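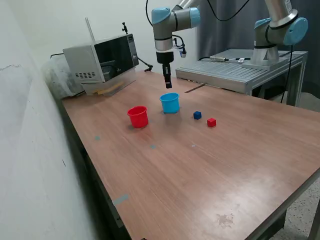
Pumach makes and packs tabletop sorting sets for preschools, elementary classrooms, and therapy rooms. A set is a simple thing: plastic cups, small cubes, and a folded card of activities. The two colors we are asked for most are red and blue, and the starter layout uses one cup of each, with the red cup on the left, the light blue cup a little farther back, and a dark blue cube and a red cube off to the right with a small gap between them. Most of the first activities on the card can be done from that layout. Larger sets add more cups and more cubes, but the way of working stays the same.

Who we are

Pumach is a small company in Fesdale. We began by putting together sorting materials for one local preschool that had been using yogurt tubs and dice. The tubs cracked and the dice had numbers on them, which the children wanted to talk about instead of the colors. We replaced both with plain pieces, and other schools asked for the same.

There are nine of us now. Part of the team handles orders and packing, part of it writes and tests the activity cards, and everyone spends some time at the table. We supply more than 1,000 classrooms and therapy rooms, most of them in public schools, and we sell direct to families as well.

What is in a set

The cups are straightforward drinking-cup shapes with a rolled rim. They stand upright without help and stack for storage. We use a rolled rim on all our cups because it is comfortable to hold and easy to get a finger under when two cups have been pushed together. The cups are sold for sorting and stacking, and we do not sell them as drinkware.

The cubes are small and plain, with no printing. Because of their size, the sets are meant for children who no longer put things in their mouths, with an adult at the table. For younger groups we offer a version with larger blocks and no small cubes. Please tell us the age of the group when you order and we will pack the right one.

Colors come in matched and near-matched versions. In a matched set the cube is as close to the cup as we can get it. In a near-matched set the cup may be light blue and the cube dark blue, and the child has to decide that both are blue. Teachers tend to start with matched pieces and move on after a few weeks. Therapists often go straight to near-matched.

The activity cards

Each card has seven activities printed on it, in order of difficulty. The first is always the same: put the red cube in the red cup. After that come covering a cube with a cup, moving a cube from one cup to the other, placing a cube in front of or behind a cup, and so on up to short instructions with two steps.

We keep the wording on the cards short. An early version had a paragraph of background for each activity and teachers told us they never got to it during a lesson. The background is now in a separate booklet, which is sent with the first order from any school – extra copies are available if you ask.

The cards are printed by Gunawan, a print shop across town that has worked with us from the second year. They also make the large-type version and the picture-only version. Translations into Spanish were added in July, and the next language will depend on what schools ask for.

How we try things out

Every activity is set up on a table before it goes on a card. Positions matter more than we first thought. A cup placed too close to the edge gets knocked to the floor, and a cup placed behind another one can be out of sight for a seated child. We mark positions on the tabletop, set the cups on or near the marks, and move them until the instruction and the layout agree. Then we clear the table and do it over with the pieces in different places.

We use ordinary tables with wood-grain laminate tops, similar to what many schools have. Our main one has fine lines running the length of it, some lighter scuffed patches, a pale stain, and a strip of gray tape near one edge. Red and blue both show up well on the warm brown surface. Yellow was harder, and we changed the shade before adding it to the range. If your tables are white or very light gray, the same is true of our palest colors, and a sheet of dark paper under the pieces will help.
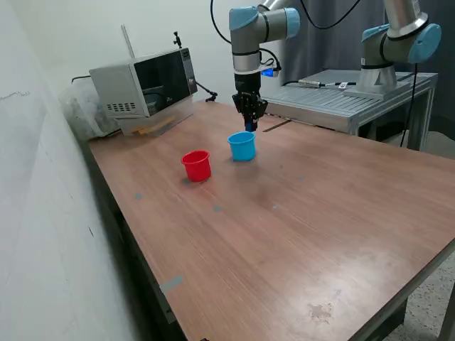

Packing and shipping

Orders are packed by hand at our unit in Fesdale. Cups are stacked by color, cubes go into cloth drawstring bags, and the card is laid flat on top so that it is the first thing out of the box. Each box is checked against its packing slip and initialed by the person who closed it. If something is missing, send us the initials and the order number and we will mail the part.

A full carton for schools holds 336 pieces, cups and cubes together, and is divided inside so that it can be shared between rooms. Half cartons are available. Single sets go out in a small mailer.

Replacement pieces

Cubes get lost. They roll under radiators, go home in pockets, and end up in the block corner. Any piece can be bought on its own, in any color we have made, including colors that are no longer in the current range. The replacement form asks for the color name printed on your card. If the card is gone too, a photo of one of the remaining pieces next to a sheet of white paper is usually enough for us to match it.

Cups last longer. The usual problem is a split rim from being stepped on. Please take a split cup out of use and order a new one.

Cleaning

Warm water and dish soap are fine for cups and cubes. Dry the cups before stacking them or they will stick together. The cloth bags can be machine washed. Cards are coated and can be wiped with a damp cloth, but they should not be soaked.

Working with schools

We lend trial sets to schools that want to see the materials before buying. A trial set stays with you for one school term, and you can keep it at a reduced price or mail it back in the same box. Our longest-running trial group is in the Rullcombe district, where teachers send us notes on each new card before it is printed. Several activities have been dropped on their advice, including one with a cup turned upside down on top of another cup that took too long to set up.

If your school would like to join the trial list, write to us through the contact page with the age of the children, the number of tables you would be using, and whether you prefer matched or near-matched colors.

Page last updated December 6, 2023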